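Your skin does not need eleven steps

January 2018

My bathroom shelf fell down over Christmas. I came home with two bags of shopping and found the whole lot in the bath – bottles, tubes, little glass droppers, a thing shaped like an egg that I'd bought in a sale and never opened. One serum had leaked all over the plughole, and my first thought was that the plughole had now had more expensive skincare than my mother has used in her entire life. My mother is 68, by the way, and gets asked what she uses. She uses soap and whatever hand cream is nearest.

So I sat on the edge of the bath and did a bit of sorting, and the sorting turned into sulking, and the sulking has turned into this. I think those of us who love this stuff (and I do love it, I'm not writing from on high) have talked ourselves into treating our faces like a chemistry set. And I think a good few of us have made our skin worse by doing it.

Let me tell you about my own face first. In my twenties it was fine. A bit shiny by lunchtime, the odd spot on the chin, nothing a stranger on a bus would have noticed. Then I started reading. I read that shine was a problem, so I bought something to strip it off. Then my cheeks went tight, so I bought something to put it back. Then I read about acids and got one of those, and then a stronger one, and then I got a pink scaly patch either side of my nose that I decided was "purging". I purged for the best part of a year. If your skin is still purging after a year, my love, it isn't purging.

I went to the doctor in the end, expecting something dramatic with a Latin name. She sent me on to a skin clinic over in Kullow, where I saw a dermatologist called Mutua Khaemba. He was very patient and had very cold hands. He asked me to bring everything I was putting on my face. I brought a carrier bag. He looked in the bag, and he looked at me, and he asked which of these I would miss. I couldn't think of one! He told me to stop the lot, wash with something plain, use a thick boring moisturiser and wear sunscreen, and come back in 60 days. I was a bit put out. I'd taken a morning off work and I wanted a prescription.

You can guess the rest, although it wasn't as neat as these stories usually are. For the first fortnight I looked dreadful, flaky and red and shiny all at once, and I very nearly went back to the carrier bag. Then it settled, mostly. I still have a patch that flares up when I'm tired or when the heating's on too high. He thinks that one's probably just me, and gave me a cream for it, and I use it when I remember.

Now, I'm not saying what worked for me will work for you, and please don't stop anything a doctor has put you on because a woman on the internet had a cross afternoon in her bathroom. Some people have real conditions that need real treatment, sometimes several treatments at once. Acne that scars, eczema that keeps you awake, rosacea that makes you dread a warm room. My niece had the eczema and I'd never tell her to just calm down with the creams. What gets my goat is the rest of us, with more or less ordinary skin, being told it's a project.

And it is a very good business, telling people that. I have a friend who worked the counter at Ostura for a couple of years (lovely shop, smells like figs, I've spent a shameful amount in there) and she told me the training was all about finding "the second concern". A customer would come in for dry skin. Fine, that's the first concern. You were meant to have a little look at her in the good light and gently find her another one. Pores. Tone. "Texture", which as far as I can tell means having a face that isn't painted on. My friend said she felt rotten doing it to teenagers, and I should think so too.

I do wonder about the teenagers. When I was fourteen there was one face wash that everybody had, it stung like anything, and you either had spots or you didn't. It wasn't a golden age, we put toothpaste on them. But my neighbour's girl is fourteen now and has an eye cream. An eye cream! For what? She told me very seriously that prevention starts early, and I looked at that smooth little face and had no idea what to say to her. I told her sunscreen was a good idea. She said she was getting one from Mabula because it came in a nice tin.

Sunscreen is where I turn into a bore, so bear with me. If you do one thing, do that one. Factor 30 at the very least, more if you burn like I do, and put on more than you think. I used to dab it on like perfume. Dr Khaemba showed me with his own finger how much was meant to go on a face and a neck and I said, surely not, I'd slide off the pillow. He said it wasn't for bed. I've since got used to it. It's the least glamorous bottle on the shelf and I'd rescue it before any of the others.

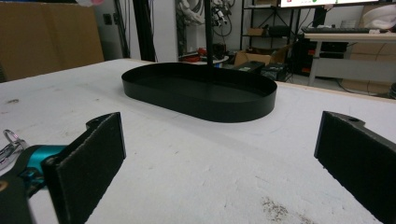
The other thing I'd say is to go and see somebody if you're worried, and go sooner than you'd like. I put it off for ages out of plain embarrassment, as if a skin doctor would be shocked by skin. They've seen it all. I had a mole looked at while I was there, one on my back that I'd been ignoring by the simple method of not being able to see it, and it was fine, but I'd been carrying that small worry about with me for 2 years when a short appointment would have got rid of it. I could have bought any number of glowy drops with the energy I spent on not thinking about that mole.

People do push back at me on this. My sister says it's a hobby, and what's the harm, she likes her ten minutes in the evening with the door shut and the children on the other side of it. And I take the point, I really do. If the ritual is the nice bit, have the ritual. Her favourite is a Tromia balm that smells of oranges, and it's lovely stuff, and her skin puts up with it happily. I'd never take it off her. I'd just like her to notice that what she enjoys is the shut door, and that comes free with the bathroom.

There's a fair argument about money as well, and it cuts both ways. Cheap isn't always kind, and I've had a bargain cream bring me out in lumps. But dear isn't always better either, and I wish shops would let us have samples big enough to tell. You can't learn anything from a sachet. You need a few weeks with one new thing and nothing else changing, and which of us has ever managed that? I see something new and I want it on by teatime.

Anyway, the shelf. I had it put back up (properly this time, with the right plugs) and I've made myself a rule that it only holds what I use. At the moment that's the wash, the moisturiser, the sunscreen and the patch cream, plus a lipstick that's there for morale. There's a ridiculous amount of room on it. I've put a plant up there and I've already overwatered it.

The egg I gave to my sister. She opened it the same night and rang me to say it was a sponge.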